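August 1, 2021

The merger that isn't one

So the two small parties have an agreement. Teemu Rissanen and Saulius Zariņš signed it in Ulleretti, shook hands twice for the people at the back, and told us that the opposition on the Chamoun regional council will run as a single list in December.

I read the agreement. It's short, and most of it is about the name. The parties keep separate memberships, separate bank accounts and separate youth wings. They'll share a ballot line and, God help us, a slogan. On the bus contract, the one thing people here will argue about in line at the pharmacy, there is a sentence promising "a common approach in due course." Rissanen wanted to cancel that contract last year. Zariņš voted for it. I'd like to know whose approach is the common one.

Supporters keep bringing up the 157 votes. That was the gap last time in Plullow, and yes, if you add the two parties together they win the seat easily. But adding them together assumes every Zariņš voter will hold their nose for Rissanen's people, and I know a few who would sooner stay home and clean the gutters.
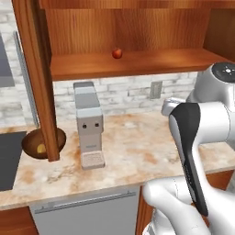 Who gets the top spot

They haven't said. Jhun Belmonte has been running for it since spring without admitting it, and he does turn up to things. Hideaki Minami is the better speaker – he's also the one who left the council halfway through a term, and I haven't forgotten that even if the party has.

The plan is a members' vote, with 600 signatures needed to get on the paper and a 50 dollar fee. I can't see why a party that says it wants new faces would charge them at the door.

Maybe I'll be wrong. I was wrong about the bridge levy. Still, I'll wait for a sentence about buses with a number in it before I put up a yard sign.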